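Wirbridge Transfers: player movement records for lower-division soccer
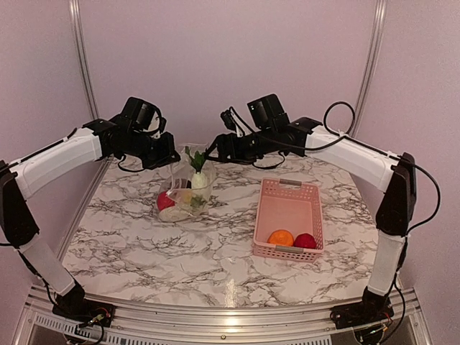 Two arms and a clear plastic bag holding a white vegetable with green tops.

Version 2, released Apr 30, 2025
Maintainer: Valentyna Polishchuk
Contributors: Hnat Savchuk, Jussara Lins

Summary

Wirbridge Transfers is a table of player moves between soccer clubs below the top division. Each row is one move by one player. It covers permanent transfers, loans, loan returns and free signings. Youth moves are left out unless the player had already signed a senior contract.

The release holds records for 281 players at 60 clubs. Club names are given in the form used by the club itself at the time of the move. Later name changes are listed in clubs.csv.

Files

moves.csv: one row per move
players.csv: one row per player
clubs.csv: one row per club, with former names
changes.txt: edits made after version 1

Fields in moves.csv

move_id: text, unique, never reused
player_id: text, matches players.csv
from_club, to_club: text, matches clubs.csv; "none" if the player had no club
move_type: permanent, loan, loan_return or free
announced: date of the first club statement
effective: date the registration took hold; may be blank
position: goalkeeper, defender, midfielder or forward, as listed by the buying club
fee_known: yes or no
source_count: number of separate sources that agree on the move

Fees are not included. Published amounts for this level differed too often between the two clubs involved. The fee_known field only records that at least one club gave a figure.

Collection

Rows were typed in by hand from club statements and match programs, then checked by a second person. Where the statements disagreed on a date, the buying club's date was kept and the other was written to changes.txt. Zoia Bilyk matched player names across spellings. The matching rules are in the Ditside scripts, which are stored apart from the data.

Known problems

17 rows have no effective date.
Loan returns are missing where the player was sold before the loan ended.
Position reflects one listing only. A wing back may appear as defender at one club and midfielder at the next.
Two players with the same name and birth year were merged in version 1. They are now split, and the old player_id has been retired.

Use

Suitable for counting moves, tracing loan chains and comparing squad turnover. Not suitable for estimating market value. Do not sort by announced date to rebuild squads; use effective and drop the blank rows first.

Corrections

Send the move_id, the field, the new value and a source to Nadiia Hrynyshyn. Corrections without a source are held until one is found. Accepted edits go into the next release.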